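Sorting Trays and Table Covers: Frequently Asked Questions

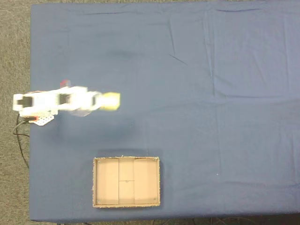 Divided cardboard tray on a blue table cloth, with a yellow block.

What comes in the Lelside tray kit?

One flat cardboard tray blank, the divider strips, a bag of fasteners and a folded instruction sheet. The block set and the table cloth are sold separately. If you ordered the Cetham bundle, all of it ships in one box.

How do I put the tray together?

Fold the four walls up along the scored lines, then tuck the tabs in at the corners. Push a fastener through each corner from the outside and open the legs flat on the inside. Put the two long dividers in next, and the short one last. Most people need ten minutes for their first tray.

Do I have to use all the dividers?

No. With both long dividers in, you get three columns. The short divider splits one of those columns in two, so you end up with four compartments. Leave the short one out if you want three long compartments for pencils, craft sticks or anything else that won't fit in a half column.

Can I move the short divider after the tray is built?

Yes, but the slots loosen a little each time. We suggest trying a layout without the fasteners first. If a divider starts to lean, a strip of paper tape along the bottom edge will hold it up.

What size items fit?

The walls are low, so the tray works best for small, flat or blocky things: building blocks, counters, buttons, beads in a dish, spare keys, batteries. Round items like marbles can roll over a divider if the tray is tipped. For those, use the Prirkano tray, which has higher walls and a lid.

How much weight will it hold?

The tray is meant to sit on a table. Carry it with both hands under the base when it's full. Don't lift it by a divider.

How many blocks are in a set?

The small set has 52 blocks and the classroom set has 192. Both come in mixed colors. We can't make up single-color sets, but we do sell replacement blocks in bags.

Will the classroom set fit in one tray?

No. Plan on several trays, or keep most of the blocks in the storage bag and put out only what you need for the session.

Why do you recommend a table cloth?

Blocks make less noise on cloth and are less likely to slide off the edge. A plain cloth also makes it easier to see small pieces that missed the tray. Any solid color will do. We sell blue and gray.

My cloth arrived with fold lines. Will they come out?

Mostly. The cloth is folded for shipping and the lines can be sharp at first. Iron it on the reverse side at medium heat, or hang it overnight in a bathroom. Light creases won't matter for sorting, but a deep fold under the tray can make it rock, so smooth that area flat before you start.

How far should the cloth hang over the table?

A short overhang is enough. If small children will be using the table, keep it short enough that they can't grab it and pull everything down. You can also fold the extra under and clip it.

Can I wash the cloth?

Yes. Machine wash cold and tumble dry low. It may shrink slightly in the first wash. Don't use bleach.

Can I wipe the tray clean?

Use a dry cloth or a soft brush. A barely damp cloth is fine for a spot on the outside wall, but water will soften the cardboard and the corners won't recover. If something spills inside, take the dividers out and let the parts dry flat.

Can I paint or label the compartments?

Yes. Poster paint, markers and paper labels all work. Paint the parts before assembly and let them dry completely. Labels stick better to the top of a wall if you fold them over both sides.

Is the tray recyclable?

The cardboard is. Remove the fasteners first. They can be reused in another tray.

I'm missing a part. What should I do?

Send us your order number and the name of the part. The tray blank is part 527 and the divider pack is part 2569. Replacement parts are mailed from our Tăng warehouse, and orders placed in December usually go out in January.

Can I return an assembled tray?

Only if it arrived damaged. Unassembled trays can be returned in their original wrapping, and unused cloths can be returned if they haven't been washed.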